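The goblet that would not let go

So I lost most of last month to a cup. If you've been following the Prarnska posts you'll know I've been building tabletop pick tasks in simulation – a room, a side table, some clutter, one arm – and that up to now the worst thing that ever happened was a pencil sinking into the floor.

Then I added the goblet. The job sounds easy: fingers go down at the rim, close on the wall of the cup, lift it straight up. I queued 100 runs, made a sandwich and came back to 48 failures. Almost half! And they all failed the same way, with the arm locking up on a joint torque limit right after the fingers closed.
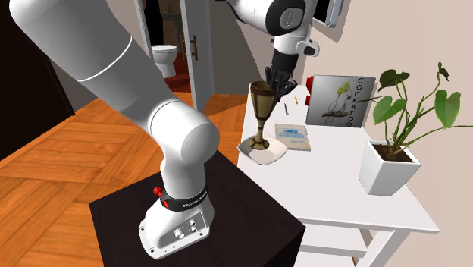
Daichi Honda wrote back within the hour to say it smelled like a collision mesh problem, and had I bothered to look at what the physics engine thinks a cup is? I had not. He was right, too. The importer had wrapped the goblet in a convex hull, so as far as the solver cared the open bowl was a solid plug. Any finger that went below the rim was inside solid metal, and the solver shoved back as hard as it could.

What bugs me more is the safety side. My force cutoff was set at 80 newtons and it should have stopped the arm long before the joints complained. It didn't, and that one was all me. I was averaging the contact force over too many steps, so a short nasty spike got smoothed down to nothing much. In simulation you shrug and hit reset. On the real arm over at Bradham I'd be writing a very different post (and Celina Baran would be writing me a very different email).

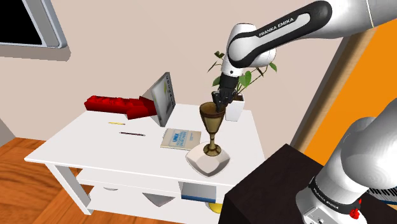
Anyway, the averaging window is down to 3 steps now, and I split the goblet's collision shape into a bunch of smaller convex pieces so the bowl is really hollow. It runs slower, which is annoying, but the lockups are gone in every batch I've tried. I still get the odd slip when the grip lands too close to the lip – I think my friction value is off and I'll poke at it next. If you've got a friction number you trust for polished metal, leave it in the comments, please!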